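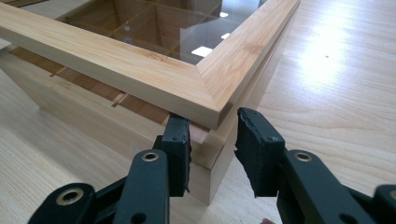
One corner of the argument: the tea box, glass lid on.

The Tea Box

Adesuwa Ekwueme wanted a machine that would bring her the tea box and take the lid off it. She said this in May, in front of people, so by the time she had thought better of it there was a name. The name was Obura. Trevor Hartley had already painted it on a shelf.

"It's a box," said Nisha, who had driven over to help. "You have arms."

"I have arms now," said Adesuwa. "I'm planning ahead."

The arm that would do the work stood in the garage under a bedsheet, waiting for a power supply. Until it came, all they could do was show the thing how a box was moved, which meant moving the box. Nisha took the grippers, one in each hand, and Trevor read out the number of each try in the voice of a man calling trains.

By try 20 she had a blister. By try 95 she had opinions about miter joints. The pads pinched well enough on the corner, but the lid was glass, and glass made Trevor wince so loudly that it got into the recordings.

"Take the lid off," said Adesuwa.

"The lid is the point," said Trevor.

"Then take the point off and put it somewhere soft."

He carried it to the sofa and put a cushion over it, and then a second cushion so that no one would sit on the first. After that things went faster. Nisha came at the box from both sides, little black fingers out, like someone trying to pick up a cat that had not agreed to it. 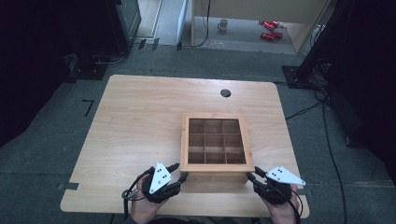 Try 3089

The power supply arrived and was the wrong one. They kept going. Trevor had a target, and he would not say where he had got it, only that 2646 had been too few.

"Suppose it learns," said Nisha. "Suppose it learns all of this. Will it know there's supposed to be tea in there?"

Trevor looked into the nine little compartments for a while.

"That's phase two," he said.

Adesuwa had gone to the kitchen. They heard the kettle, then the cupboard, then a spoon going around in a mug. She came back with one cup – hers – and stood in the doorway, blowing on it.

"Where did you get the tea?" asked Nisha.

"Out of the packet," said Adesuwa. "Carry on. You were doing so well with the left one."

Nisha flexed her thumbs and reached for the box again, and Trevor cleared his throat and called the number.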